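How Does a School Buy a Robot?

Buying a robot arm is a bit like getting a pet. The price in the shop is only the first cost. You also have to think about where it will live, what it will need and who will look after it.

Start with the job. At Drallby School in Eravville, the science club wanted a robot that could pick things up from a table and put them in a bin. That is a small job, so they needed a small arm. A big, strong arm would have cost much more and taken up half the room.

Next, make a list of everything the robot needs. The arm needs a gripper, which is the part that works like a hand. It needs a strong table that does not wobble, and a bracket to hold things in place. It also needs a computer to tell it what to do.
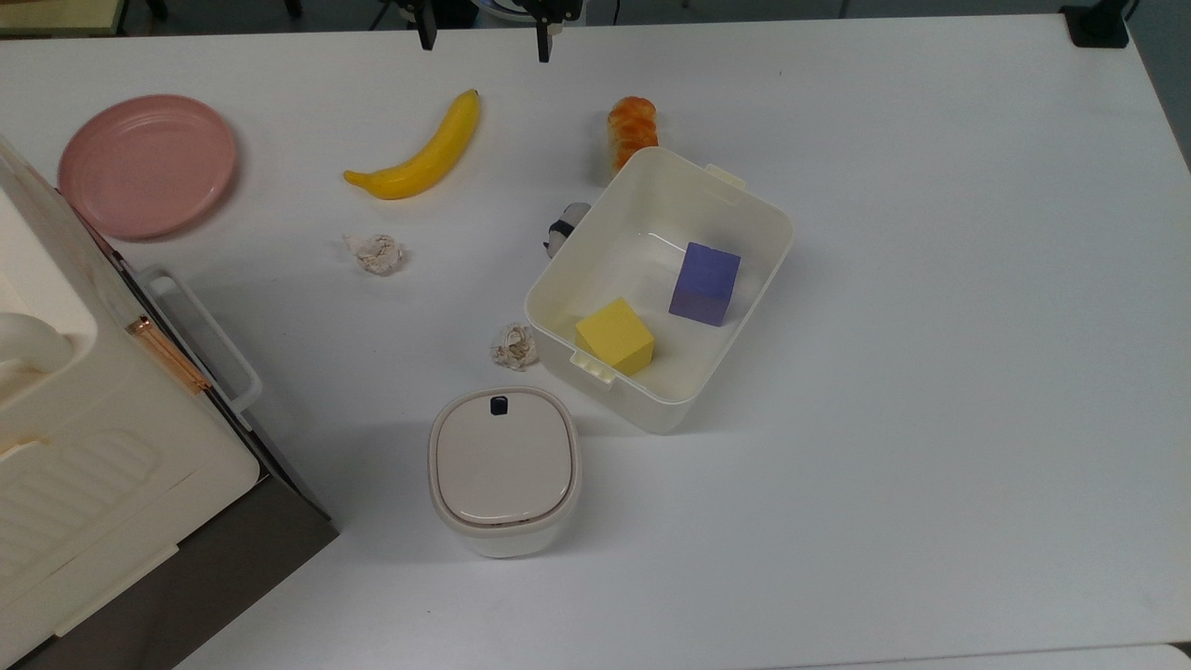 Then there are the things it will practice on. These do not have to be expensive. Toy food, foam cubes and paper crumpled into a ball are all good for practice. Soft things and hard things feel different to grip, so it helps to have both. The club set aside 65 dollars for practice items and spent less than that.

Some costs come later. Gripper fingers wear down and have to be replaced. The club chose a Mollano gripper, and a new pair of fingers for it costs 20 dollars. They plan to buy a pair twice a year - more often if the robot is busy.

You also have to plan for time. The arm took eight weeks to arrive, and setting it up took around 138 minutes. If you want a robot ready for September, order it before the summer break.

Last of all, keep some money back. The club keeps theirs in an envelope marked Ersoy, after the shop that does repairs. So far they have used it once, for a new cable.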